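An afternoon at the Felwood open day

I had wanted to visit the robot lab at Felwood for a long time, and on 26/10/2024 they opened it to the public. I registered in the first hour, and this was lucky, as I heard later that 513 people asked for a place and the building could take only 400. From Trotham it is 41 minutes by train and then a short walk uphill. I arrived too early and drank a coffee in the entrance hall, where they gave us paper badges with a color for each group. Mine was yellow.

I should say first that I am not an engineer. I work with spreadsheets for a company that sells garden furniture. I am only a person who likes robots, and I write this for the readers who asked me how it was.

The first room

They started with the real machines. There was a packing arm from Jekdale behind a plastic fence, and it put small boxes into bigger boxes at a speed that I found a little frightening. The children loved it. I stayed ten minutes and then I let the others come to the front. The guide there explained very well, but the room was loud and I lost half of the words.

What I liked was that they let the arm make its mistakes. One box was turned the wrong way, and the arm stopped and waited for a person to press a button. I have seen demonstrations where everything is perfect, and I always come home with the feeling that I watched a movie.

The second room – the simulated kitchen table

Our yellow group was 20 people, and we sat on benches before a big screen. Here the robot was not made of metal. It lives in a simulated room, and the program they showed us is called Nigam. The task sounds like nothing: the arm must deal with a mug on a dining table that has other things on it, such as books, bread and a phone. The presenter switched between the views, and she asked us each time to say what we believed the robot could see from there. This was harder than I expected. From one view I could not even find the mug at first.

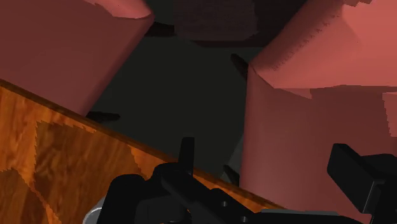
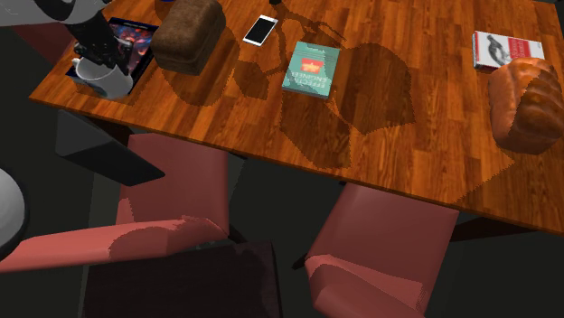

Same table, now with almost the whole arm in view: 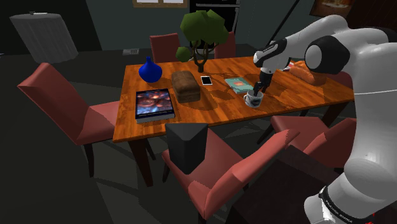 What I asked, and what they answered

I asked why the loaves and the books are there if the robot only needs the mug. The presenter said that an empty table teaches very little. In a home there is always bread, a phone, a book that somebody did not finish. They change the objects and their places many times, and the arm has to manage with each new arrangement. On a computer this costs only electricity. With real mugs, she said, they would need a very big cupboard and a broom.

A man behind me asked about the shadows, which have edges like small stairs. I had noticed them too, on the wood and on the red chairs. She told us that it is a matter of drawing the picture fast, and that softer shadows take more computer time. She did not seem worried about it. I am still a little curious whether a robot that learned with such shadows is confused when it meets a real lamp. I wanted to ask, but another hand was quicker than mine.

One more thing surprised me. I had thought that simulation looks gray and technical, with lines and numbers. This one has a bonsai tree on the table and a blue vase, and a picture on the wall. Someone took the time to furnish this room, and I would like to know who chose the chairs.

Practical notes, if you want to go

The next open day is planned for March. You have to register on their page, and I would do it in the morning. The walk from the station is steep, so take good shoes. The café closes before the last tour ends, and I did not know this, so I was quite hungry on the train back to Trotham.

Photographs are not allowed in the first room. In the second room you may ask for the images, and they send them to you by e-mail, for which I thank them. If you have small children, choose the early group, because the talk in the second room is long for them and there is nothing to touch.

I plan to go again in March and sit closer to the front.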